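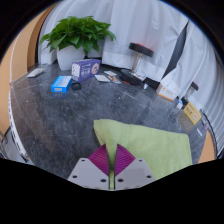

Light green towel on the marble table, one fold lifted.

Most folding guides assume a rectangular surface. Mine is a dark gray marble tabletop with pale veining and a curved rim, and for a long time I blamed it for every crooked stack in the linen cupboard. After a month of folding all the household towels on it I think the table is a minor factor. The main one is where you take hold of the cloth.

A towel picked up by a corner hangs on the bias. The terry stretches along the diagonal, and when you lay it back down one side has gained a bit of length. Square it up by eye and you fold that error in, then double it on the next fold. On a bath towel from the Ondis set I measured a 2 cm mismatch at the hem after three folds, starting from a corner lift. Starting from a pinch in the middle of the near edge, the mismatch was too small to bother measuring.

The method I've settled on:

Spread the towel with the long side parallel to your own body. Ignore the table edge. On a round or curved table there is no straight line to copy, and the white strip along the side of mine bends off just where you'd want to use it.

Smooth from the centre out, using the flat of the hand. Dragging from one end moves the whole sheet, especially on polished stone.

Pinch a narrow fold at the near edge, lift a few centimetres, and let the slack settle. If the far corner rides up into a peak, put the towel down and flatten the corner before doing anything else. A peak left in place becomes a crease, and the crease sets the angle of the next fold.

Fold in half lengthwise, then in thirds across. Thirds suit my shelf depth. Hamish Kerr folds in quarters and his shelves are shallower, so we're both right.

On friction: marble is slippery under cotton, which helps with smoothing and hurts with lifting. I tried a Prarklow felt mat under the towel for two weeks in August. It held the bottom layer well but shed gray lint on anything pale, so it went back to its old job under the sewing machine.

On clutter: you need less clear table than you'd think. The potted plant stays at the back, along with the purple box, the little blue box and whatever cards and packets haven't been dealt with yet. The dumbbell stands on its end there too. The towel only has to lie flat up to the first fold, and after that it takes up half the space.

On fabric softener: I stopped using it. Towels without it come off the line stiffer and hold an edge better through the second fold. They also absorb more, though I haven't tested that in any way I'd defend.

Emmett Doucet wrote in after the last post to ask about fitted sheets. I don't have a method for fitted sheets. I have a drawer with a door-sized amount of cotton pushed into it — suggestions are open in the comments. Next up will be tea towels, which are cut off-square from the factory far more often than bath towels and need a different first fold.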